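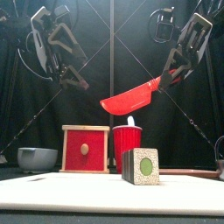 I stopped buying bread in January. The bakery I used to go to moved across town, the supermarket loaf had gone up again, and I had a bag of flour in the cupboard that was getting close to its date. I had made bread maybe a dozen times in my life before that, most of it bad. I have now made it every few days for long enough that I have opinions, so I am writing them down.

The first thing is the scale. I used cups for years and my dough was different every time. Sometimes it was stiff enough to hold a spoon upright and sometimes it ran off the counter. I bought a cheap digital scale and weighed what I had been calling two cups of flour. The first try came to 248 grams and the second came to 233, same cup, same bag, same hand. Over a whole loaf that kind of gap adds up. I put the cups away and have not missed them.

My everyday loaf is 500 grams of flour, 350 of water, 10 of salt and a small spoon of dry yeast. I mix it after supper, leave it in a covered bowl for half an hour, fold it over itself a few times, and put it in the fridge. In the morning it goes into the tin, sits until it comes up to the rim, and bakes until the bottom sounds hollow. I don't knead. I used to knead for ten minutes with a timer on and I can't tell the difference in the finished bread. People who make bagels will disagree, and they may be right about bagels.

The fridge part I got from Forough Nazari, who lives two doors down and has baked for a family of six most of her adult life. She came by to return a ladder, looked at my loaf on the rack and asked how long I had let it sit. I said two hours. She said to try it overnight. The next one had a darker crust and tasted like something, where the earlier ones had mostly tasted of yeast. She also told me to use less yeast than the packet says, and I was slower to take that advice than I should have been. I use half of what I started with.

I have tried four flours, all from shops I can walk to. The store brand is fine. It makes a soft white loaf that is good for a day and a half and then only good for toast. Cormier is a bit stronger and takes more water before it gets sloppy, and I keep it for the loaves I bake without a tin. Gotus whole wheat is coarse and smells very good when you open the bag, but a loaf made with nothing else came out like a paving stone, so I mix it one part to three with white. Daneo is the expensive one. I bought it once and could not find what I was paying for. If somebody gave me a bag I would use it up happily.

I also had a try at sourdough. I kept a starter going for five weeks, and it did work, in the sense that the bread rose and we ate it. But it needed feeding on days when I was not baking, and I didn't like throwing half of it out each time. I know there are pancakes and crackers you can make with the leftover part. I made the pancakes. I went away for a long weekend, came back to a jar with gray liquid on top, and decided that was enough. I may start again in the fall.

On money, I kept receipts for a while to see if I was saving anything. Flour, salt and yeast come to well under what I was paying at the bakery, even with the pricier flour. The oven is the part I can't work out. It is electric and old, and it takes a long time to get hot. I bake two loaves at once now and freeze one, sliced, which at least splits the heating between them. Frozen slices go straight in the toaster.

Some things that went wrong, in case they help:

I forgot the salt twice. The dough feels different without it, slacker and stickier, and I notice it now. The bread is edible with a lot of salted butter.

I put a tea towel directly on wet dough and had to scrape it off with a butter knife. A plate on top of the bowl does the job and there is nothing to wash but the plate.

I cut a loaf hot because people were waiting for lunch. The middle went gummy and the slices tore. An hour is enough for a small loaf. I try for two with the whole wheat.

I let one go too long in the tin on a warm afternoon and it went over the side and sank in the oven. It looked like a hat someone had sat on. It made good breadcrumbs – I still have a jar of them.

The tin I use is a plain Sokarora one-pound tin with a dark coating that has started to come off in one corner. I grease it with butter, including the rim. I looked at heavier ones and at a covered cast iron pot, and for now I would rather spend the money on flour. A friend lent me her pot for a weekend and the crust was better than mine, thick and crackly, but the round shape is awkward for sandwiches, and sandwiches are most of what we do with bread in this house.

Next I want to try rye. The store near the station has it in small bags, and Forough says to expect it to be sticky and to leave it alone while it is. I have caraway seeds left over from a cabbage thing I made in the winter, so those will go in too.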